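Opinion > Family > Play

Print this page | E-mail this page

Leave the Blocks on the Board

by Shakuntala Bajpai

My neighbor Gönül Tekin keeps a shape sorter for her grandson. The lid with the holes went missing in January, and her daughter wanted to throw out the rest. I told her to keep the pieces. I think the lid was the worst part of the toy.

A sorter with a lid has one right answer for each block. A child learns the answers in a week or so, and then the toy goes under the couch. I worked 18 years in a day care in Umville and saw this happen with every sorter we owned. The blocks themselves got used for years. They were soup, money, cars and people. They were lined up on the windowsill and put to bed under a dish towel.

What loose blocks need is a flat place to be. Carpet is bad for this. A star will stand on carpet for a moment and then fall over, and a cylinder never stands straight. A plain wooden board works well, the kind sold for cutting bread or rolling dough, if it is large and smooth. It gives the child an edge to work inside. It can also be picked up and moved at suppertime with everything still on it, if you walk slowly.

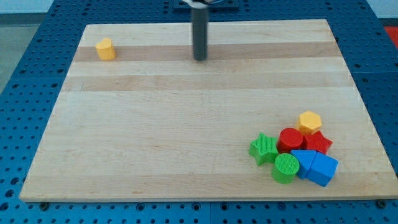

I would also ask parents to stop straightening up in the middle of a game. When a child pushes most of the blocks into one corner and leaves a yellow heart far away by itself, that may be a mess, or it may be the whole point. Ask before you move the heart. My coworker Oluwaseun Akpan once put a green star back with its group and had to hear about it until nap time.

Some will say that sorting teaches shapes and colors, and it does. So does talking. A child who hears "pass me the red cylinder" will learn which one it is without a hole to push it through.

Gönül bought a new sorter on Saturday anyway, with 2 lids. I have offered to lose them for her.

Opinion | Letters | Columns | Archive | Contact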